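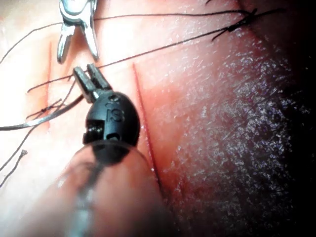

Figure 1. Wrist camera view from a suturing run on haired skin. Black instrument with grey jaws in the foreground, second instrument at the top, a tied knot near the upper end of the central incision.

Nillitz suturing dataset: progress report to the Sirholm fund
Prepared by Ayanda Matlala, data collection lead, Wakis
Mar 18, 2026

Shares 18 | Comments 2

1. Status

Collection at the Chauvin lab is under way and behind the original plan. To date 683 episodes have been accepted into the training set. A further 138 were recorded and rejected at review. The agreement calls for 3000 accepted episodes by the end of the funded term. We still regard that total as reachable, subject to the change in work pattern set out in section 6.

An episode is one continuous recording of one operator carrying out one named step: needle pickup, pass, pull-through, wrap, cinch or cut. Longer recordings of a full stitch are kept as well and are split into steps afterwards. A full stitch is counted as one episode, whatever the number of steps cut from it. This is the same counting rule we used in the January report.

Spending is within budget. The underspend on operator hours is offset by specimen purchases, which ran higher than planned.

2. Recording set-up

Each episode holds two wrist camera streams, the fixed stereo view used by the operator, joint positions for both arms, jaw angle, foot pedal state and the commands sent from the console. All streams are stamped from one clock. The drift seen in the first sessions came from a network switch that passed the camera traffic and the joint data through the same queue. The two are now on separate links and no drift has been recorded in any session reviewed after the change.

The wrist cameras remain the most useful and the most troublesome part of the set-up. At the working distance used for suturing, the wrist housing takes up a large share of the view, and the shaft of an instrument can lie across the bottom of the image out of focus. Figure 1 is typical in this respect. The lower part of the central incision is hidden behind the shaft, and a model given only this view has no direct evidence of how the incision continues. The fixed view usually fills the gap. We have therefore dropped the plan to train a wrist-only version in this phase. It may be taken up again if the camera mount can be moved outward without touching the cannula.

Lighting is the second open item. The smooth skin on the left of Figure 1 is close to overexposed, while the haired skin on the right falls into shadow. Automatic exposure was tried and made matters worse: brightness shifted each time a metal jaw crossed the centre of the image, and the shifts lined up closely with jaw motion, which gives a learning system a false cue. Exposure is now locked at the start of each session against a grey card. The remaining contrast is accepted for the present. A diffuser ring has been made by the Chauvin workshop and is being tested on the left arm only.

3. Specimens

The first block of episodes used silicone pads. Models trained on pads alone tracked thread well on pads and poorly on skin. The main causes were surface glare, hair and traces of blood, none of which the pads provide. Black suture against short dark or shadowed hair is a hard case for the thread tracker, and a cut knot tail lying on hair is harder again. Figure 1 shows such tails at the upper right.

The specimen plan was changed accordingly. Clean pads are now used only for operator warm-up and for checking calibration. Skin specimens are used for all counted episodes, and each specimen record states whether the working area is haired, smooth or mixed. Mixed areas are preferred, given that one stitch can then be recorded against both backgrounds.

The cost of this change is time. A pad is ready when it is clipped down. A skin specimen has to be pinned, marked, cut and checked for tension, and it dries under the lights. Bautista Sepúlveda has written a preparation sheet that sets a limit on how long a specimen may be used before it is replaced. Episodes recorded past the limit are flagged but kept, as dried skin takes the needle differently and we would like to measure the effect later.

4. Labelling

Labels are applied in two passes. The first pass marks the start and end of each step. The second pass marks thread state at each step boundary: slack, taut, looped, knotted or cut. A separate mark is used for thread that is in view but plays no part in the current step. The name for this in the guide is "standing thread".

Standing thread was left out of the first version of the guide and this was a mistake. Once several stitches are in place, the view contains knots, tails, loose ends and the working strand together. They are the same colour, and a strand near the camera may look thick and pale while the same material further off looks thin and dark. In Figure 1 the length running up to the base of the black wrist appears flattened and light grey, and the strand crossing the upper half is fine and black. Two labellers working from still images disagreed on which strands were continuous with each other. With access to the video before and after the still, they agreed in most cases.

The rules now in force are as follows.

Thread is labelled from video only. Stills may be used to draw the line once its identity is settled.
If a strand cannot be followed to the needle, a jaw, a knot or the skin, it is marked "unresolved" and left out of the thread loss.
Blur is no ground for leaving a strand out.
A knot is labelled as finished when both tails have been cut. Until then it is labelled as in progress.
Contact between thread and jaw is marked only when at least one view shows the thread between the jaw faces. Thread passing close to the tips is marked "near".

The last rule came from an error found by Bautista Sepúlveda during review. A share of the early grasp labels had been placed where the thread ran behind or beside open jaws. The model learned to report a grasp whenever the two overlapped in the image. The affected episodes have been relabelled, and the grasp detector has been retrained from scratch.

5. Rejected episodes

The 138 rejected episodes were reviewed a second time to see whether any could be recovered. The reasons for rejection, in order of frequency, were loss of one wrist stream, clock drift in the early sessions, a console clutch event left unlogged, and operator error in following the session card. A failed stitch is not a reason for rejection. Dropped needles, slipped wraps and torn edges are kept and labelled as such, and the recovery that follows is labelled as its own step. We ask operators to carry on through a failure unless the instruments are at risk.

Episodes lost to a missing wrist stream still hold a valid fixed view and valid joint data. They have been moved to a side folder and may be used for pretraining. They are not claimed against the target.

6. Rate of collection

The present rate is too low. Session logs show that the operator is idle for a large part of each booking while specimens are changed and files are checked. Three changes have been made or are planned.

Specimen trays are now prepared in advance and swapped whole. The tray carries its own markers, so the arms do not have to be registered again after a swap.

File checks run during the session. The operator sees a green or red light within a short time of each episode ending, and a lost stream is caught before the next one starts. This has been in use for the last few sessions and should reduce the most common cause of rejection.

A second console will be opened at Chauvin for evening sessions, subject to agreement on supervision. Ayanda Matlala is handling this with the lab. No additional funds are requested for it.

7. Early training results

Results are preliminary and are given for direction only. A policy trained on the accepted episodes completes needle pickup on skin reliably when the needle lies flat. It completes the pass less often, and most failures come from a late rotation of the wrist. Pull-through is adequate on smooth skin. On haired skin it tends to stop early, apparently on reading a tail or a hair edge as the end of the thread. The wrap and cinch steps are not yet at a level worth reporting.

Adding the stereo view to the wrist views improved pull-through more than adding further episodes of the same kind. We take this as support for the decision in section 2. The test will be repeated once the set is larger, using the same held-out specimens. Held-out specimens are stored by tray number and no labeller on the training set has access to them.

8. Risks

Instrument wear. Cable tension in the older needle drivers has changed over the period, and the same command now gives a slightly different jaw angle. Jaw angle is measured at the start and end of each session and stored with the episode.

Operator spread. The accepted set leans heavily on two operators with similar habits, both right-handed. Left-handed throws are thin. Recruitment is in progress.

Specimen supply. One supplier serves the whole project. A second has sent samples, and these are being checked for thickness.

9. Work for the next period

Move all sessions to tray swapping. Finish the diffuser test and decide on fitting it to both arms. Issue version three of the labelling guide and relabel standing thread in the early full-stitch recordings. Record wrap and cinch as the priority steps on mixed specimens. Send Sirholm a sample of labelled episodes with the reader software, for comment on format before the larger delivery. Questions on the sample should go to Bautista Sepúlveda at Wakis.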